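Drosden opens second community kitchen and doubles its evening cookery classes

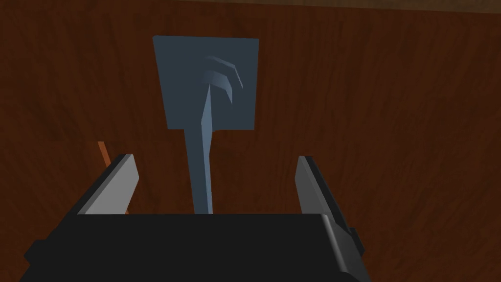
Drosden, the community food charity, will open a second teaching kitchen in September, in the former Selilard bakery building. The new site will let the charity run 60 evening places a week, twice as many as it can offer now, and will give it daytime space for parents and older people for the first time.

The building has stood unused since the bakery moved to larger premises. Drosden has taken a long lease on the ground floor and the yard behind it. Work on the drains and the electrics is finished, and the fitting of the cooking stations is under way. The design is by the architects Ní Bhriain, who also drew up the plans for the charity's first kitchen.

Classes will follow the same pattern as at the existing site. Each course lasts six weeks, with one session a week starting at 6.30pm. Learners cook a main meal in every session and take it home with them. No experience is needed, and all ingredients and equipment are provided. The fee stays at €50 for the full course, with free places for anyone referred by a GP, a housing officer or a family support service.

Róisín Ó Flaithearta, director of Drosden, said: "We have had a waiting list for evening courses since our second year, and it got longer every term. People were ringing in spring and being offered a place the following winter. By then a good few of them had given up on the idea. The second kitchen means we can say yes to most people within the term they ask."

Last year 133 people completed a course with Drosden. The most popular was Basics for One, which covers shopping and cooking for a single person on a tight budget. It will run at both sites from the autumn. The charity is also adding two new courses: Cooking with Pulses, and a short course on batch cooking for shift workers, which will be held in the mornings.

Lok-yiu Tseng, who will manage the new kitchen, has taught at Drosden for four years. She said: "Most of our learners can cook something already, even if it's only eggs. What they want is five or six dinners they can make on a weeknight without looking anything up. We start there. We do a lot of knife work in the first fortnight as well — it slows people down more than anything else if they aren't comfortable with it."

Two other tutors will join the staff. Tsutomu Ebihara comes from hospital catering and will teach the batch cooking course. Bláthnaid Moynihan, who has run the charity's holiday sessions for teenagers, will take on the daytime programme.

The fit-out has been paid for by a grant from the Clustodel Fund, along with money raised locally. A sponsored walk in the spring brought in €3,607, which has gone towards pans, utensils and two lower worktops for wheelchair users. The yard will be turned into a small herb garden once the building work is over.

Saoirse Ó Gríofa, who chairs the board, said: "The walk was a wet one and we are grateful to everybody who did it. The running costs for the first two years are covered. After that we will need to find more, and we have already started on it."

Booking for the autumn term is open now at the Drosden office, by phone or in person, between 10am and 4pm. Anyone already on the waiting list will be contacted first and does not need to apply again. The new kitchen will hold an open afternoon before classes begin, with tea, soup and a chance to meet the tutors.

ENDS

Notes to editors

Drosden is a registered charity offering low-cost cookery classes to adults and teenagers. Its first teaching kitchen remains open and its timetable is unchanged.

Interviews with Róisín Ó Flaithearta and Lok-yiu Tseng can be arranged through the Drosden office.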